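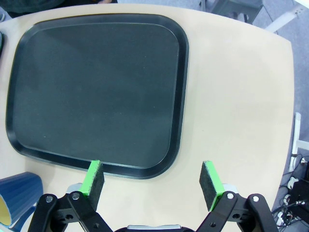 The trouble with cups, Kourosh Najafi tells me before I've even got my coat off, is that people have been picking them up since they were babies and have completely forgotten how. He has been thinking about cups since January. He has opinions on handles. He would very much like to share them, and since I've driven two hours through sleet to hear exactly this sort of thing, we settle in with a pot of tea and off he goes.

Kourosh is in the second year of his engineering diploma and captain, more or less by default, of Grirlow, the student club that will take a two-armed robot named Flollura to the Grilatora this spring. If you've never been to a Grilatora (and I hadn't, until my niece dragged me along), picture a cross between a science fair and a very slow waiter's race. Robots lay out trays, serve drinks and clear up afterwards, and the judges dock marks for anything tipped, dropped or left behind. A perfect round is worth 500 points. Grirlow's best so far is 137, a number Kourosh brings up himself, cheerfully, before I can ask.

"Most of that was trays," he says. "We're quite good at trays."

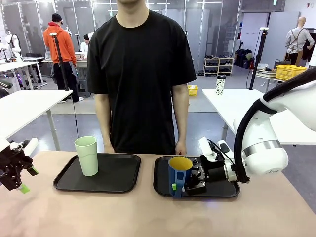
The club has 26 members this year, which is a lot of people to fit around one robot, so they work in shifts and argue in the hallway. Some write the code, some look after the arms, and a devoted little group spends its evenings on fingertips, trying one pad after another and keeping notes in a scribbler that has been through at least one coffee spill. Practice usually starts at 4 p.m. and finishes when somebody's bus does.

Much of the programming is learning by example. A student guides the arms through a task, over and over, with the cup in a slightly different spot each time, and the software tries to make sense of the lot. It's patient work, and I was surprised at how much of it comes down to arranging dishes. Put the mug's handle to the front, put it to the side, swap the trays, begin again. I watched for most of an afternoon and found it oddly soothing, rather like watching someone else do a jigsaw.

Abilio Llorente, the instructor who started the club and still keeps its spare parts in his own filing cabinet, is in no hurry either. He came to teaching from a career fixing bottling machinery, and he has a mechanic's fondness for the thing that goes wrong. When a run fails, he makes the students write down what they think happened before anyone is allowed to look at the data. "Their guesses are getting better," he says. "That's the mark I'd give, if it were up to me." 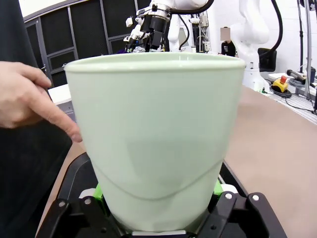 Face to face with the green cup, as Flollura's gripper sees it.

Tapered cups, I learned, are their own particular headache. Squeeze too low and there's a lot of cup waving about overhead; squeeze too high and the fingers are meeting a wall that leans away from them. The club has been split on the question for weeks. Kourosh is a low-grip man. The fingertip group favours the middle, and has charts.

There's one more full rehearsal to get through before the team packs the arms into their crates for the drive to Alemayehu Hall, where this year's Grilatora is being held. Abilio has booked the van. Kourosh is in charge of the dishes, and plans to carry them on his lap the whole way.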